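# Sobre nós

A Plolham começou com uma gaveta que não fechava. Era a gaveta das canetas, num escritório em que toda a gente desenhava, anotava e riscava, e onde para encontrar um marcador que ainda escrevesse era preciso experimentar cinco. Alguém a esvaziou em cima de uma mesa numa tarde de novembro, e no meio das tampas sem caneta e das canetas sem tampa nasceu a conversa que deu nisto: uma casa dedicada ao material de escrita e desenho e, sobretudo, à maneira como ele se guarda!

Hoje preparamos conjuntos para salas de aula, ateliês e escritórios. Cada conjunto junta o que se usa mesmo no dia a dia (marcadores, lápis, borrachas, papel de cobrir mesas) a um sistema de arrumação muito simples, pensado para que uma criança de seis anos o entenda sem explicações e um arquiteto com pressa também.

## O que fazemos

O nosso catálogo tem 300 artigos e gostamos de verdade de cada um deles, até dos afias. Há duas linhas principais:

- **Flamness** – conjuntos para escolas, com tabuleiros por mesa, marcadores de cor e folhas grandes de papel para forrar o tampo.
- **Kistow** – conjuntos para ateliês e gabinetes, com peças mais pequenas, divisórias e recargas.

Quem compra um conjunto Flamness recebe também uma folha de arrumação, que se cola na parede ou na porta do armário. A primeira versão tinha oito passos e ninguém a lia até ao fim. A atual tem dois: o que está na mesa volta ao tabuleiro, o tabuleiro volta à prateleira. As professoras que a experimentaram pediram-nos logo uma versão maior, com letras que se lessem do fundo da sala, e nós fizemo-la com imenso gosto.

Também vamos às escolas. As visitas duram uma manhã, levamos papel de sobra e acabamos quase sempre sentados em cadeiras pequenas demais, a discutir com a turma se o amarelo deve ficar ao lado do laranja ou do verde. São discussões sérias. Houve uma turma que votou, empatou e decidiu mudar a ordem todas as semanas – e aquilo funcionou tão bem que passámos a sugerir a ideia noutros sítios.

## Onde estamos

Trabalhamos num antigo armazém de tecidos na Rua Dlamini, com janelas altas e um soalho que range. Mudámo-nos para cá na sexta-feira, 20 de abril de 2018, com 800 caixas e uma única chave de fendas. No rés do chão ficam as prateleiras e a expedição; no andar de cima, as bancadas e a mesa comprida onde almoçamos e onde, depois das duas, se voltam a espalhar amostras. Se vier levantar uma encomenda, suba! Há sempre papel à mão para experimentar uma cor antes de a levar, e o café costuma estar feito.
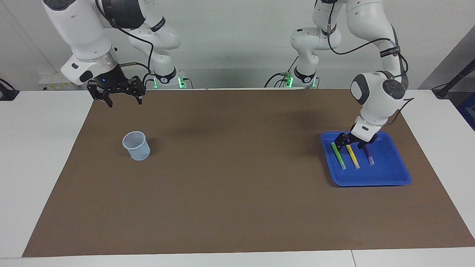
**Equipa:** Mesa e Arrumação · Plolham

Somos a parte da casa que se ocupa dos tabuleiros e de tudo o que vai lá dentro. Gostamos dos de plástico azul, baixos, de paredes arredondadas, em que três marcadores de cor ficam deitados e à vista de quem está sentado. Um copo alto ocupa menos espaço, é verdade, mas tomba com uma facilidade espantosa, e com o tabuleiro basta estender a mão.

O papel castanho é a nossa outra paixão. Uma folha grande cobre quase toda a mesa, aceita riscos, contas e listas de compras, e quando está cheia vira-se ou troca-se. Nas oficinas usamo-lo também para desenhar o lugar das coisas: contorna-se o tabuleiro a lápis, escreve-se lá dentro o que lhe pertence e a mesa passa a ter o seu próprio mapa.

Recebemos muitas perguntas sobre marcadores secos, tampas perdidas e armários demasiado fundos, e respondemos a todas. Se tem uma sala para organizar, escreva-nos com as medidas da mesa e o número de pessoas que lá trabalham. Uma fotografia da gaveta das canetas também ajuda, por mais desarrumada que esteja – a nossa era pior.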